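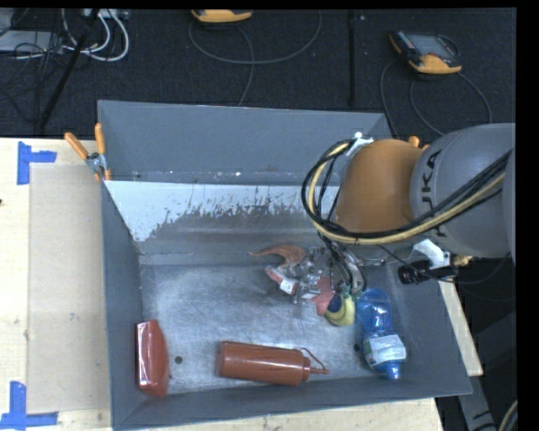 The protective stop on our bin-picking cell had been showing up in the log since the first week of March, always late in a run and always with the same joint torque message. We call the cell Okby, after the project it was built for. I had put the stops down to hard contacts with the bin. A KUKA arm reaching down past sloped metal walls has limited room for its wrist, and the bin is held to the table with orange-handled clamps, so when a finger catches a wall something else has to yield. That explanation was wrong, and it cost me most of a month.

What pointed elsewhere was the position data. I exported the last 810 picks and sorted them by where the fault was raised. If wall contact were the cause, the faults should have bunched near the edges of the bin. They did not. They bunched by wrist angle instead. Nearly all of them came when the last axis had rotated well to one side, including picks in the middle of the floor with nothing near the fingers.

The cables on this arm run in a loop over the top of the wrist. Rotate the last axis far enough and the loop tightens. With too little slack it pulls on the wrist, the controller reads that pull as an external torque, and the arm stops. The safety function was doing its job. I was reading its output badly.

Tyson Morin found the second half of the problem. He jogged the wrist slowly from the pendant and watched the loop while I watched the torque plot. The value climbed smoothly, dropped, then climbed again from a lower start. The drop was a cable slipping through its clip. After each slip there was a little less slack on one side, and it never came back. That explained why the faults arrived late in a run and why re-dressing the cables "fixed" it every time until the next long session. I had re-dressed them three times in March and written "cable tidy" in the log, with no measurements. Not useful.

There was also damage. One gripper signal wire had worn through its jacket where it rubbed the wrist housing. The conductor was intact, but a short there could have dropped the grip signal in the middle of a move. We locked the cell out at that point and replaced the wire before doing anything else.

Changes made so far:

Slack on the wrist loop increased by 117 mm, measured at the zero position.
Clip replaced with one that grips each cable separately.
Last axis limited in software to 225 degrees of total travel.
Planner changed to reject grasps outside that range before the arm moves.
Cable inspection added to the start-of-day sheet, with a paint mark across the clip and the cable so that any slip shows.

The axis limit has a price. Some grasps along the walls are no longer reachable, and Remigiusz Głowacki, who wrote the planner, would like them back. My view is that we leave the limit alone until the new clip has more hours on it – the slip took weeks to show the first time.

Since the change we have run 2713 picks with no torque stops. There were two stops for other reasons, both of them my own bad payload value after a finger swap. I have kept the old clip and the worn piece of wire in a bag taped inside the cabinet door. Next job is logging wrist torque against axis angle at the end of each run, so that a slow drift gets noticed before it turns into a fault.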